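Search reviews Enter keyword Go

Somanis 3 bin-picking planner: review

Somanis 3 is a grasp and motion planning package for six-axis arms. It takes a depth image and a part model, ranks grasp candidates, and returns a trajectory that the controller can run. Eldana Endale and I used it for most of July on bar stock in sloped-wall bins, replacing a set of scripts built on the older Harno library.

Installation took one afternoon. The bin editor is the best part of the package. Wall slope, floor height and keep-out volumes are entered as plain numbers and saved to a text file that diffs cleanly. Harno kept the same data in a binary project, and we lost edits more than once.

Segmentation of long parts is good when they lie apart. Where two bars touch along their length, the default settings merge them into one object. Lowering the edge threshold fixed most cases and raised false splits on glossy parts. There is no per-part threshold, so a mixed bin gets a compromise.

Planning time is acceptable. Median over 347 picks was 60 ms for grasp ranking and 30 ms for the approach path. Candidates close to a wall take longer, and the planner sometimes rejects a reachable bar because it inflates the whole tool by one margin. Konrad Rüegg wrote a short patch that sets the margin per link. It should be in the product. 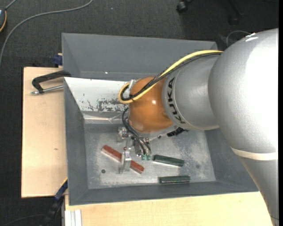 Gripper in the front bin with one reddish-brown bar and two dark green bars.

Cable modeling is weak. Hoses and dress pack can be added only as rigid capsules fixed to a link. Large wrist rotations therefore need a manual joint limit, which costs some grasps at the bin ends.

Logging is thorough. Every rejected candidate is stored with a reason code, and the replay viewer steps through them in order. The codes are listed in the manual but not in the viewer.

Support answered our two tickets by the following Wednesday. The license is per controller, and offline simulation seats are included.

Rating: 3 out of 5. Recommended for separated parts in known bins. For tangled or touching stock, wait for per-part thresholds.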